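Tips for recording kitchen tasks with a hand-held gripper

These notes come from the toast and sandwich recordings we made for the Prolum set in June. We kept 234 takes out of 329, and most of the ones we threw away were lost to small things that are easy to put right beforehand.

Set the table first

Put the appliances in a row with their fronts towards the person recording. Leave a hand's width between them, as the gripper is wider than it feels when the fingers are open. Hang plain dark cloth behind the table if the room is busy.

Move things between takes. If the toaster is always in the same spot, the model learns the spot. Shift each item a little, and swap the order every 60 takes.

Start with the fingers open

Begin each take with both fingers wide apart and the appliances in view between them. Hold still for a moment, then reach. Check that the tags on the finger mounts are clean and facing the camera. A smear of butter on a tag will spoil the width reading.
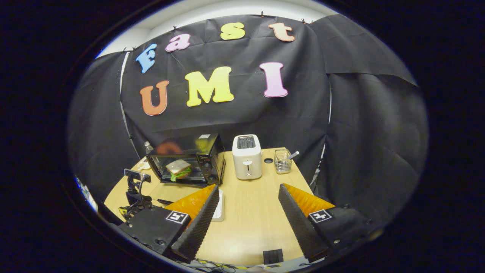
Go slowly at the oven door

Glass doors catch the light and show reflections of the fingers. Come in from a slight angle and keep a steady pace. If you bump the door, finish the take anyway and mark it as a bump. Medeiros trains on those separately.

Use food that keeps its shape

Firm bread is best. Soft slices tear under the ridged pads and leave crumbs in them. Brush the pads out at every break.

Save as you go

Copy the files over after every 80 takes and play back the last one before carrying on. Write the task name the same way each time, in lower case.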